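The cloth drawer and the people who want to fix it

Folding has become a subject with experts. I went looking for the reason and came home with a bag of rags.

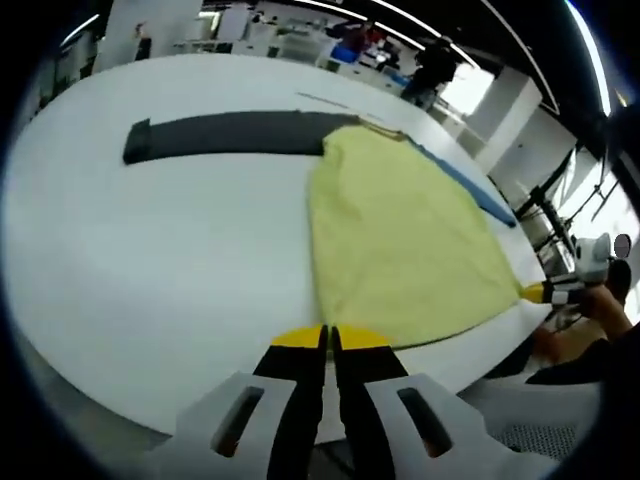
Yellow-green and dark grey cloths, and a blue strip, on a white table, waiting for some order.

There is a drawer in my kitchen that will not shut. It holds tea towels, dusters, a chamois that has gone stiff as a biscuit and several squares of something stretchy that came free with a bottle of glass cleaner. For years I thought of this as a drawer that needed a shove. Lately I have been told it is a symptom.

The telling is done mostly by firms with something to sell. Niltonance runs a home course on "textile calm", which costs £186 and arrives as a set of videos and a printed card. Starari makes drawer dividers and a folding board, and its leaflet says a well-kept cloth drawer will save the average household 40 hours a year. I read that line several times. Forty hours is a working week. I don't believe I have spent a working week looking for a duster in my whole life, and I once lost one for most of a winter.

I asked Starari where the number came from. The reply thanked me for my interest in the range.

Still, it seemed only fair to try. The Niltonance method begins with taking everything out and laying it flat on a clear table, each piece separate, so that you "meet" it. Fine. The trouble starts with the word flat. A cotton tea towel will lie flat if you ask it nicely. A thin cleaning cloth with some stretch in it has other ideas: you pull one corner out and the opposite one creeps in, and what you end up with is a lopsided triangle with a ridge across the middle. You smooth the ridge and it moves. The videos show none of this. In the videos the cloths are all new, all square and, I strongly suspect, ironed.

Next you sort by colour, and I have my doubts about that too. Colour tells you what looks nice in a drawer. It doesn't tell you which one has been used on the hob. My mother kept her floor cloths under the sink and her glass cloths on a nail, and that was the end of the system. It cost her a nail.

Then comes the fold itself, in thirds and thirds again, so the cloth stands on its edge like a book. This does work, I will admit, for about as long as the drawer is full. Take out two for the washing-up and the rest lie down. Starari's answer is the divider, sold singly, and you need several. The board is meant to give every fold the same width, and it did, for the tea towels. The stretchy ones sprang out a finger wider the moment I lifted them off it.

For a second opinion I went to Arumugam, a laundry two streets from me that does table linen for restaurants and folds, by its own count, 3000 napkins in a busy week in June. I expected a secret. There was a big pale table with nothing on it but the work, and the advice I got there took less time than parking had. Do it with two hands on opposite corners. Give it one shake first. Don't bother folding cleaning cloths at all, put them in a bin. When I mentioned standing them up on their edges I was given a look I shall treasure.

The bin is heresy in the folding world. Deritz, which publishes a rather handsome guide to the linen cupboard, calls loose storage "the beginning of neglect" and gives it 20 pages. The photographs are lovely. Not one of them has a stain in it.

What bothers me is how quickly a small chore has been dressed up as a failing. Cloths crumple. It is part of what makes them good at their job, since a thing that will go round a tap will also go round itself in a drawer. A board may help if you run a shop. For the rest of us I can't see the return, at these prices, on making a duster stand to attention.

I kept the fold for the tea towels, which do look better. The cleaning cloths went into an old bread bin under the sink, and the chamois went out. The drawer now shuts, though it still needs a bit of a push on the left-hand side, where the runner is bent.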